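Lab tour notes, Ustgate, June

Quick writeup before I forget it all. Got in late, 2 trains, no coffee. Teodor Śliwiński was already mid-talk when I found the group. Topic was the Prisis method, teaching arms to do household jobs from recorded runs. Laundry this time.

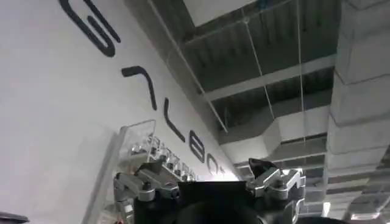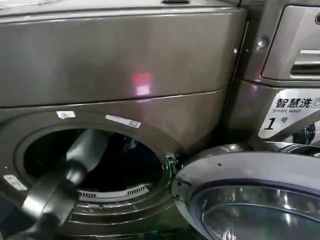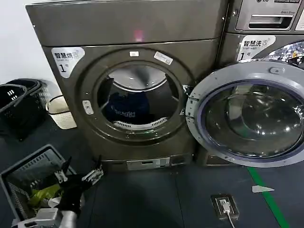
So the method. 1,000 recorded runs, no hand-written steps, the policy gets wrist view plus head view and that's it. Teodor's claim is the head view carries the planning and the wrist view the last bit of reach. Makes sense to me. Take the dark navy thing lying at the bottom of dryer 1, dark cloth, shiny steel drum, glare along the rim. Horrible for depth. They train 3 seeds per setup and test each on 3 layouts, and the spread between seeds was bigger than I expcted. Asked about open doors, he said those are the worst, the glass bowl throws reflections everywhere. Qaisi baseline apparently does worse there, didnt see numbers. Want the Tukard writeup when it's out. Then ran for the train.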